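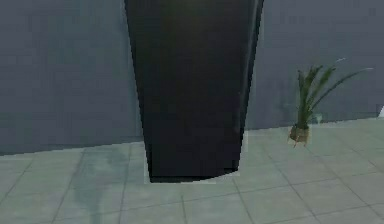
June 16, 2018. Depth ablation on the Navberg scenes, second pass. The planner gets one rendered color view per step and has to output a free-space estimate along the floor, then a heading. Today I only looked at the estimator. The case that has been costing us the most is a dark, matte obstacle that runs out of the top of the view, so the network never gets an upper edge and has to work out distance from the base alone. In this one the base is narrower than the top and curves up a little toward the right, and there is a pale patch on the tiles under it with straight, hard borders. The estimator locks onto the patch border and puts the contact line there. The potted plant near the wall, much smaller and with a far messier outline, gets placed correctly.

Ran 200 episodes with the old weights and 200 with the tile-grid loss turned on. Same seeds, same start poses. The grid loss asks the predicted floor plane to agree with the grout lines, nothing more. Collisions dropped, but the stops got longer. It now hesitates in front of anything that breaks the grid, flat or not. I had expected the opposite error, so either the weighting is too high or the patch is being read as a low step. Need to split those two before writing anything down as a result.

Also checked whether the blocky texture on the walls matters. Re-rendered a subset through Rolline with compression off and compared heading output frame by frame. Small differences on the wall, almost none on the floor. I'm dropping that as an explanation. It took most of the afternoon and I should have done it in the first pass.

Bakos crashed at episode 700 of the overnight job - memory again, same place in the scene loader. Restarted with 2 workers in place of the usual setting. Slower, but it got through the full list. The log for the failed run is still in the scratch directory and should not be mixed in with the good one. I renamed it so I don't repeat what happened in October.

One thing on the metric. We score free space per column and average across the image, so a bad contact line under a wide obstacle is penalized several times and the same mistake under a thin one barely shows. Fliltard used a per-object score and I think they had it right. Changed the evaluation script to report both. The old number stays in the table so earlier runs can be compared.

For tomorrow: lower the grid weight by half, same seeds. Then render the scene with the patch removed and everything else fixed, and see if the contact line moves. If it doesn't, the problem is in the dark region itself and the grid loss is a distraction. Ask for more disk before the next big render - down to nearly 400 GB.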